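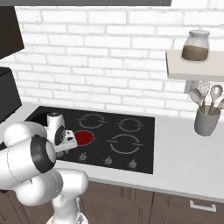

The red one, in mid-air over the simulated hob.

About Dovine

Home / Company / About us

Dovine collects examples of kitchen work for robots that are learning to do it. Our customers build the learning systems. We supply the stuff they learn from, meaning a great many recordings of an arm moving a pan, each with a note of what the arm was told to do and whether a sensible person would say it had done it.

We are a small company above a carpet shop, and we own one real kitchen and a good many that exist only on our computers. The real one has a kettle. The others have better tiles.

What we do all day

An operator sits at a desk with a hand controller and drives the arm. On the screen is a kitchen with a cooktop, a shelf and a pot of utensils. The operator gets a written instruction, such as "move the pan to the back burner", and carries it out at a sensible pace. We save the joint positions, the state of the gripper, the camera views and the wording of the instruction. Then the kitchen is reset and off we go again.

A task goes out to a customer as a set of 50 accepted examples, and each set has to come from at least 2 operators. People have habits. One of ours approaches every handle as though it might bite, and a system trained on her alone would be a very nervous cook.

We keep the failures too, labelled as failures and stored separately. Early on we threw them away, until Hagedorn (our first paying customer, and still our most exacting) asked where they were. They wanted the dropped pans. We had to go and drop a fresh lot on purpose, which is harder than it sounds once you have got good at holding them.

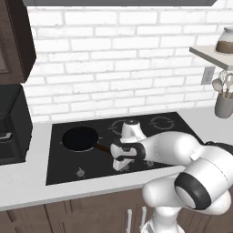
Words: Wyn Cadwaladr, Head of Collection

Handles, and other long arguments

I joined Dovine in May to write the collection guidelines, having been told it would take about 20 days. The guidelines are now on their second binder and I still work here.

Most of the binder concerns grasping. Take a frying pan with a brown handle. You can hold it by the very end, which gives the gripper plenty of room and gives the pan plenty of leverage. You can hold it close in, where it balances better and the fingers are apt to meet the rim. Both are allowed. What we ask is that the operator picks one and commits, as an arm that dithers over a handle teaches dithering, and teaches it very well.

Then there is the question of when a task is finished. "Pan on burner" seemed clear enough until we tried to check it. Does the pan have to be centred? May it overlap the next ring? Has the gripper got to let go? Our present answers are "nearly", "a bit" and "yes, please", though the binder puts it at more length.

We vary the wording of instructions as well. Customers' own customers will say hob, stove, cooker and "that thing there", so we write several versions of each instruction and have them read by someone who wasn't in the room when the task was invented. Anything that makes them frown goes back.

Simulated and otherwise

Simulated kitchens are cheap to reset and very hard to set fire to. They are also tidier than any kitchen I have lived in, and pans in them now and then behave as though physics were a matter of opinion. We review every recording before it is accepted, and a pan that has passed through a worktop is rejected however gracefully it went.

For customers who need both, we repeat a share of the tasks in the real kitchen upstairs, with the same instructions and the same reviewing. Those sets cost more and take longer. Somebody has to pick the pan up off the floor.

Our tools

Drastico is our recording software. It was named during a bad week and the name has outlived several attempts to improve it. Ekitz is the reviewing tool, where each recording is played back, marked and, if two reviewers disagree, passed to me. I am told my comments in it are read aloud at lunch.

Both are used in-house only. We do get asked, and the answer is that neither has a manual.

Working with us

If you need examples of a task, send us the task in one sentence and tell us which arm you use. We'll write back with questions, most of them about what counts as finished. A trial set comes before any longer order, so that you can find out what you forgot to ask for while it is still cheap.

We take on operators a few times a year. No background in robotics is needed. Patience with pans is, and so is a willingness to have your wrist movements discussed by strangers.

Contact | Collection guidelines (short version) | Jobs | Privacy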